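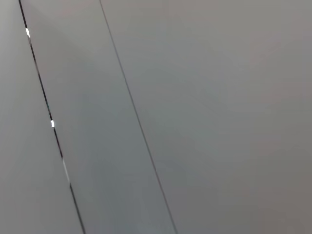
Feb 16, 2019

Back from Dredstead on the late train. Spent the day at Gashi's on the wiping trial. The job is dull: pass a cloth over flat grey panels and keep the pressure even where two panels meet. A person on the shop floor does it without looking. Zilura does it well on open surface and badly at the seams.

Ran 148 passes. 17 stopped on a force limit, most of them at a join. Lowered the approach speed after lunch and the stops became rarer, but the cycle time went past what Nurnerov will accept. Plain grey gives the vision very little to hold on to, and a glint on a seam gets read as dirt. Must try a diffuser over the lamp.

Can it clean a kitchen worktop yet? My answer is still no. A clear one, perhaps, with the edges taught beforehand. Nurnerov wants over 400 passes logged by July. Ordered more cloths. Left my good torque driver on the bench again.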